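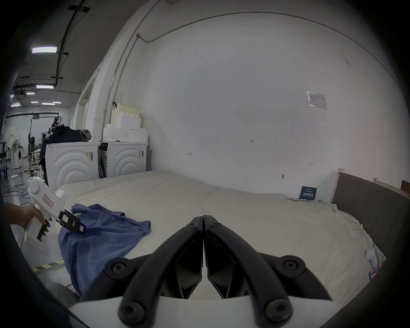
Imprimir esta página
Enviar por e-mail

Sobre a Gurico

A Gurico é uma empresa de pesquisa aplicada em manipulação robótica. Trabalhamos com uma classe de tarefas que continua difícil para robôs: lidar com tecido em casa. Dobrar uma camisa, recolher roupa de cima da cama, esticar um lençol. Não fabricamos robôs. Desenvolvemos um método para ensinar essas tarefas a partir de demonstrações feitas por pessoas com garras de mão, e licenciamos o método e os modelos treinados a quem constrói os equipamentos.

A empresa foi criada por Ieva Dzene, que continua na direção técnica. O primeiro contrato foi com a Stoller, que procurava uma forma de avaliar garras de dois dedos em roupa de cama. O trabalho cresceu a partir daí e o grupo passou a ter espaço próprio, com uma área de ensaio montada como quarto e lavanderia.

O que fazemos

Uma demonstração, no nosso método, é uma pessoa executando a tarefa com uma garra em cada mão. A garra tem dois dedos e um gatilho, e a câmera vai presa nela. O que a câmera registra durante a coleta é quase o mesmo que vai registrar depois, quando a garra estiver montada no braço do robô. Isso reduz a diferença entre treino e uso, que era o principal problema dos nossos primeiros modelos, treinados com vídeo de câmera fixa.

Cada demonstração gera três sequências sincronizadas: a imagem, a abertura dos dedos e a posição da garra no espaço. A política é treinada para prever um trecho curto de movimento a partir das imagens mais recentes. Até esse ponto, o procedimento é conhecido e outros grupos usam variantes dele.

A nossa contribuição está no que chamamos de retomada. Em tecido, o erro mais comum é a pega parcial: os dedos fecham numa dobra só, ou pegam duas camadas quando deveriam pegar uma. Um modelo treinado apenas com demonstrações limpas segue em frente como se a pega estivesse correta. Por isso pedimos aos operadores que comecem parte das demonstrações já dentro do erro, com a peça mal segura ou embolada, e mostrem como sair dali. Esses trechos são marcados durante a gravação e recebem peso maior no treino.

Resultados

O conjunto usado na avaliação principal tem 243 demonstrações de uma única tarefa: pegar uma peça de roupa amontoada sobre um colchão com lençol, abri-la e deixá-la estendida. Dessas, 49 são demonstrações de retomada.

Comparamos dois modelos com a mesma arquitetura e o mesmo número total de demonstrações. No primeiro, todas eram limpas. No segundo, as retomadas substituíam uma parte das limpas. A avaliação foi feita em oito peças que não apareceram no treino, com quatro posições iniciais para cada uma. O modelo com retomadas concluiu a tarefa com mais frequência em seis das oito peças. Nas outras duas, ambas de malha muito fina, não houve diferença que se possa afirmar.

O ganho apareceu quase todo nos casos em que a primeira pega falhou. Quando a primeira pega foi boa, os dois modelos se comportaram da mesma forma. O resultado é coerente com a hipótese inicial, mas também mostra o limite do método: a retomada não melhora a escolha do ponto de pega. Esse é um problema separado, e nele ainda usamos uma solução simples que não nos satisfaz.

Repetimos a avaliação em novembro, com outro colchão e outro lençol. A vantagem se manteve, porém menor. A explicação mais provável é o elástico do lençol novo, que puxa o tecido de volta quando a garra encosta nele – as demonstrações originais não tinham nada parecido.

Como trabalhamos

A coleta é feita por operadores contratados e treinados por nós. Um operador novo passa os primeiros dias sem gravar nada que entre no conjunto de dados. O que mais demora a aprender é a velocidade. Quem dobra roupa bem tende a fazer movimentos rápidos de punho que a garra montada no braço não consegue reproduzir, e uma demonstração assim é descartada na revisão.

O espaço de ensaio fica permanentemente montado. Entre uma sessão e outra mudamos a posição das peças, a tensão do lençol e a iluminação, conforme uma lista definida antes do início da coleta. Não arrumamos o fundo. Paredes, cabos e objetos em volta ficam como estão, e os modelos treinados assim toleraram melhor a mudança de ambiente do que os treinados na nossa antiga sala, que tinha cortinas neutras.

Toda demonstração é revista por uma pessoa que não participou da gravação. O revisor confere a sincronização, marca o instante de cada pega e decide se o trecho entra no treino, vai para análise ou é apagado. Rostos e documentos que apareçam nas imagens são desfocados antes do arquivamento.

Parcerias

Com a Stoller mantemos o programa de ensaio de dedos e revestimentos. Eles enviam os protótipos e nós medimos o escorregamento em algodão, malha e tecido felpudo. Os relatórios pertencem à Stoller e não são públicos.

Com o laboratório Ó Flaithearta temos um acordo de troca de dados. Eles coletam na própria oficina, com peças e superfícies diferentes das nossas, e cada grupo testa os seus modelos no conjunto do outro. O acordo exige que resultados negativos também sejam comunicados.

A Brutbridge fornece o software de sincronização e armazenamento. A versão em uso foi adaptada para aceitar a marcação de retomada durante a gravação, feita com dois toques curtos no gatilho.

O que não fazemos

Recebemos com frequência pedidos que estão fora da nossa área. Não vendemos garras avulsas. Não fazemos integração em linha de produção nem em lavanderia industrial, onde a roupa chega em volume e o ritmo é outro. Não trabalhamos com manipulação de pessoas ou de pacientes acamados, mesmo quando a tarefa descrita é apenas trocar o lençol.

Próximos passos

Três frentes estão em andamento. A primeira é a escolha do ponto de pega, com um modelo separado que olha a peça inteira antes de se aproximar. A segunda é a coordenação entre as duas garras em peças grandes, como lençóis e capas de edredom, em que uma precisa segurar enquanto a outra percorre a borda. A terceira é a detecção de camadas. Hoje o modelo só percebe que pegou duas camadas quando levanta a peça, e gostaríamos que percebesse antes.

Publicamos as notas técnicas à medida que ficam prontas, com o protocolo de avaliação e a lista completa das condições iniciais. O conjunto de demonstrações pode ser solicitado por grupos de pesquisa mediante termo de uso. Pedidos de empresas são analisados caso a caso pela direção técnica.

Visitas

Recebemos visitas técnicas de grupos pequenos, com agendamento. Durante a coleta pedimos que os visitantes fiquem atrás da faixa no piso e não mexam nas peças de roupa, mesmo nas que parecem estar fora de uso, porque a posição delas pode fazer parte da sessão.

Texto revisto em 14 de maio de 2025.

Imprimir esta página
Enviar por e-mail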